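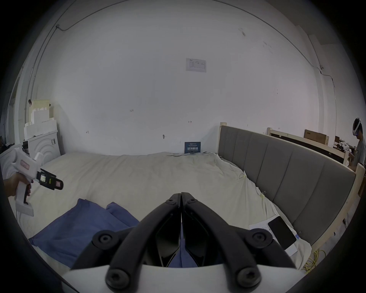
Re: [gripper-eval] Karneck handheld kit, trial terms

Date: 27 February 2022
From: Embla Hägglund

On the trial terms, Ukham wrote:

> Does the Karneck price include the spare fingers, and has
> anyone tried the kit on cloth? The Rønning unit we bought in
> December was fine on boxes and poor on anything soft.

The quote I have covers 2 handhelds, 5 sets of fingers and the export software. Shipping is extra. The trial runs 33 days from delivery, and wear on the fingers is not charged.

Cloth is most of what we do with it. Picking from a wrinkled sheet works if the tips come in low and nearly closed. Coming in open, they tend to take the sheet as well.
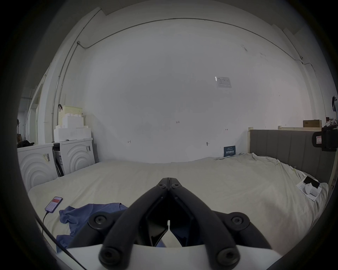
Karneck handheld over the bed, blue cloth at lower left.

Two complaints. The finger bolts are hex socket and need retightening after 5 hours of use, which the manual leaves out. The wide lens bends straight lines badly toward the border, so run the supplied calibration before you compare tracks with the Rønning. The default profile is not good enough.

I have not tested the export against the Clutness format. If you have a converter, send me the field list and I will check it against one of our logs.

Embla

_______________________________________________
gripper-eval mailing list
To unsubscribe, reply with "remove" in the subject line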